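# Wiping It Right: A Small Study of Cloth Folding and Tabletop Streaks

Ramil Lumanlan, Household Materials elective, spring term

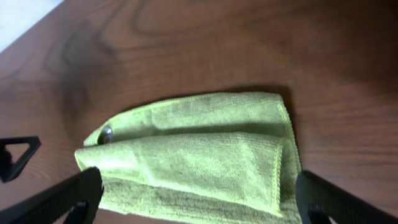

*Figure 1. Folded microfiber towel on the wooden tabletop.*

## Why I picked this

My grandmother in Cabanatuan wiped her dining table after every meal, and she always folded the cloth first. I never asked her why! When our class was told to choose an everyday job and test one thing about it, I knew right away that I wanted to find out what folding does. Does a folded cloth leave fewer streaks on a shiny table than one grabbed in a ball?

The table I used is in the Bringate study room. It has a glossy reddish-brown top with a really strong grain, and the big oval swirl in the wood turned out to be a great landmark when I had to find the same patch again.

## What I did

I marked off two patches with painter's tape, one for the folded cloth and one for the bunched cloth. For each wipe I used the same amount of water from a spray bottle, 10 squirts, and went along the grain in straight passes. Then I waited until the patch looked dry and crouched down with a flashlight held low – streaks show up much better from the side.

I did 12 wipes with each method. My classmate Gerov scored the streaks from zero (none) to five (bad), and he faced the wall while I wiped so he wouldn't know which method I had used. The towel is yellow-green microfiber with fine ridges in the weave, and I folded it over so the front made a thick roll to hold on to.

## What I found

The folded cloth did better, with mostly ones and twos. The bunched cloth got a lot of threes, and its marks were often curved, as if a loose corner had dragged behind my hand. I was so happy to see a real difference that I ran the last four wipes again to check, and they came out the same way.

The dark smudgy knot was a headache. Gerov scored it as a streak twice before we agreed to leave that part of the table out, and I moved the tape over and started the count again.

## What I would change

Scoring by eye is shaky. Estthorpe Library has a gloss meter that students can borrow, and I'd love to try it. I would also test wiping across the grain, plus an old cotton dish towel – I have some 200 wipes planned in my notebook already, which is probably too many for one table and one patient classmate.

The score sheets are in the back of my folder, with the first set crossed out in pencil.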